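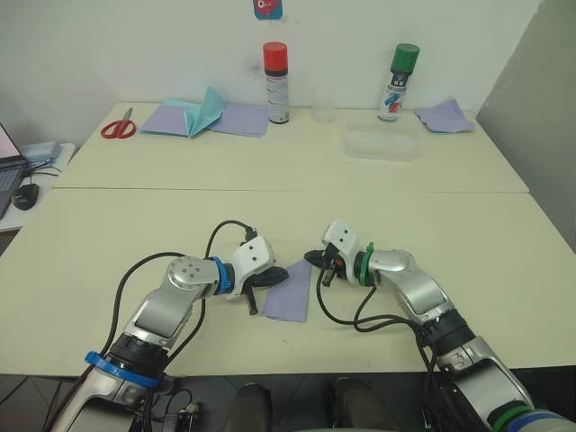
4 min read

About Larnov Craft School

Larnov Craft School teaches evening and weekend classes in paper, textile and simple bookbinding work. We are open to adults and to children from the age of 6, and most of the people who come to us have not made anything by hand since they left school themselves. You don't need a portfolio or any experience to join.

How we started

The school was set up by Zakhar Vakulenko and Percy Mosquera, who met while working at a print shop on Moen Street. Zakhar ran the folding and binding bench. Percy was in charge of the paper stock and spent a good part of his week throwing out offcuts that were too small to sell. They began taking the offcuts to a church hall on their free evenings and showing people how to make notebooks from them.

The first class was held in November and had four students. By spring the hall was too small, and we rented the ground floor of the old Goner building, a former shoe warehouse two blocks from the river. We are still there. The front door is on the side street and is painted green. Please don't use the loading entrance, as it opens into our neighbor's yard.

What we teach

Our courses run for six weeks, with one session of two and a half hours each week. The beginner courses are Paper and Folding, Hand Sewing, Block Printing and First Books. After any of these you can go on to the longer courses, which cover case binding, patchwork, natural dyes and box making.

Classes are kept to 12 students. We tried larger groups for a while and went back. With more than that, people at the far end of the room wait too long for help, and in bookbinding a wait at the wrong moment means the glue has set.

Children's classes are held in the mornings during school breaks. Each one has two teachers. Parents of children under eight are asked to stay in the building — there is a sitting area with coffee by the office.

How a class works

A session starts with a short demonstration, usually fifteen minutes, and then everyone gets on with the work. We don't grade anything and there is no final show. Some students finish four notebooks in an evening and some finish half of one. If you miss a week, you can come to the Open Bench hours and catch up with whichever teacher is on duty.

Basic materials are included in the course fee. This covers paper, board, thread, needles, glue, printing ink and plain cotton. You are welcome to bring your own fabric or paper, but please show it to the teacher first. Coated papers don't take our glue well, and very heavy canvas will break the needles we use.

Tools stay at the school. Cutting mats, bone folders, awls and presses can be borrowed for a week at a time with a small deposit. The large guillotine is used by staff only.

The Sondis Library

In the back room we have a lending collection of some 2,000 books on craft, printing, costume and design. It came to us from the Sondis family, who ran a secondhand bookstore in the neighborhood and closed it when they retired. We kept their shelf order, which goes by technique and then by author. Current students can take home two books at a time. Former students can read in the room whenever we are open.

Several of the pattern books date from before zip codes and use measurements that no longer match modern paper sizes. Percy has written conversion slips for the most popular ones, and they are tucked inside the front covers. Please leave them there.

Fees and free places

Fees are listed on the Courses page and are the same for every beginner course. We set aside 100 free places each year for people who could not come otherwise. There is a one-page form to fill in, and we don't ask for proof of income. Forms for the summer term have to reach us by 21st March. Places that are left over after that go to the waiting list.

Who works here

Zakhar teaches First Books and case binding and takes care of the building. Percy teaches Paper and Folding, orders the supplies and answers most of the mail. The sewing, dyeing and printing courses are taught by part-time teachers, all of whom also do the work for a living — their names are given with each course.

Visiting

You can look around during Open Bench hours without making an appointment. The entrance, both classrooms and the restroom are on one level. Street parking is free after six in the evening. If you would like to bring a group, write to the office at least two weeks ahead and tell us how many people are coming and what they would like to make.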